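Household task build, notes from the second half of the semester

Our club has spent the spring on one event, the household round of the Harel student challenge. The rules give each team 20 minutes and a list of chores, and the one we drew first was sweeping crumbs off a mattress into a dustpan. I'm on the arm control side, so most of this post is about arms.

We started with both hands moving at once. The brush kept pushing the pan away, so we changed the plan. The left arm now presses on the rim of the pan and stays put, and only the right arm moves during a stroke. It's slower but the pan stays where the planner thinks it is. The quilting is the other problem. Crumbs settle into the stitching, and a stroke that is fine on a table passes right over them.
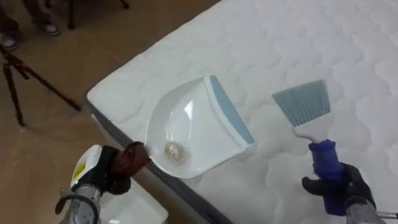 How do you score a sweeping task?
By weight. The crumbs are weighed before they go on the mattress, and whatever ends up in the pan is weighed after. Anything that lands on the floor counts against you.

We logged 1463 brush strokes by July and I went through the log to find the bad ones. Most of them had the same cause: the wrist was tilted too far and only the corner of the bristles touched. I put a limit on the tilt in our Testeck controller settings and the next set of runs was a lot cleaner.

Standing is a separate job from sweeping. The legs group wants the feet close to the mattress so the arm doesn't have to stretch.

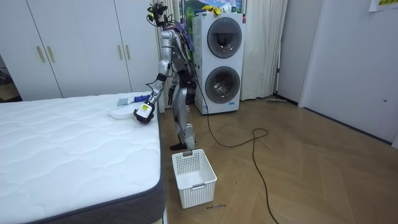
When the arm stretches too far the torso leans to make up for it, and then the hand height is off by 2 centimeters, enough to miss the crumbs completely. For now we fix the standing spot before each run and don't let the robot step once the sweeping starts. The Terkon team walks between strokes, and I would like to know how they keep the height steady.

Still to do: picking the brush up without help, emptying the pan, and getting the whole run under the time limit. Our best one so far is 38 seconds over.

Recent posts
Choosing bristles for the brush task
What we learned at the Liepiņa workshop
Cable routing, second try
Reading the Harel rule book so you don't have to

Contact | Copyright, all posts by the author | Back to top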